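Food Containers Should Be Sold With a Promise of Spare Lids

Position of the Household Goods Forum
By Carys Foulkes

Most households own a cupboard shelf of containers that no longer close. The container is sound and could serve for many more years. The lid has warped, cracked at the rim or gone missing on the way back from a school lunch. In nearly every case the container is then thrown away, and a new set is bought to replace it.

The Forum holds that this is a failure of supply. Manufacturers that sell a container with a separate lid should be expected to sell that lid on its own, at a fair price, for a stated number of years after the product leaves the shelf.

In November the Forum asked its members to report on the containers in their own kitchens. We received 112 replies. More than half described at least one container kept without a working lid in the hope that another would be found to fit. Several members had written to the maker and been told that parts were not available. One was advised to buy the full set again.

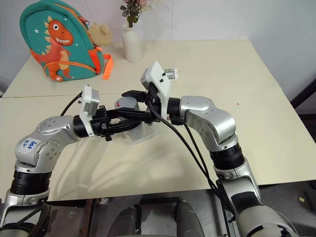 The Case for Common Sizes

A spare parts policy would be easier to keep if there were fewer parts. The Schouten range, as sold at present, uses nine lid sizes across its round containers. Two of these differ so little that members could not tell them apart until they tried to press them down. The Vavo range covers the same span of volumes with six. We see no loss to the buyer in the smaller number, and a considerable gain when a lid has to be replaced.

It is often said that common sizes would hold back design. The Forum has considered this argument and does not find it strong. Canning jars have used a small number of standard mouths for generations, and their makers continue to compete on glass, shape and price. A buyer may keep the same jars for decades and purchase new lids each season at the grocery store. The same arrangement is within reach for plastic.

Cost is a more serious objection. Saeed Ansari, who managed the parts counter at Jimness before it closed, told our working group that a single lid cost nearly as much to pack and ship as a complete container. We accept his account. It applies, however, to lids mailed one at a time. Lids stocked in stores beside the containers they fit would travel on the same trucks and sit on the same shelves.
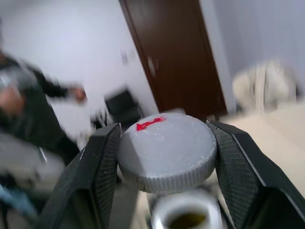 Retailers therefore have a part in this as well. A store that gives a full aisle to new sets each January can spare one hook for replacements. Fladix has placed loose lids in a few of its larger branches, although they are shelved with the baking goods and the size is printed only on the paper sleeve. Once the sleeve is discarded, the owner has no record of what was bought. Sizes should be molded into both the lid and the base, in figures large enough to read without a magnifying glass.

The Forum does not ask for a law at this stage. We ask manufacturers to publish, by product line, how long replacement lids will be sold and where they may be obtained. We ask retailers to put that information on the shelf label, next to the price. Members who wish to raise the matter with a local store may use the standard letter, copies of which are held at the Forum office and will be mailed on request.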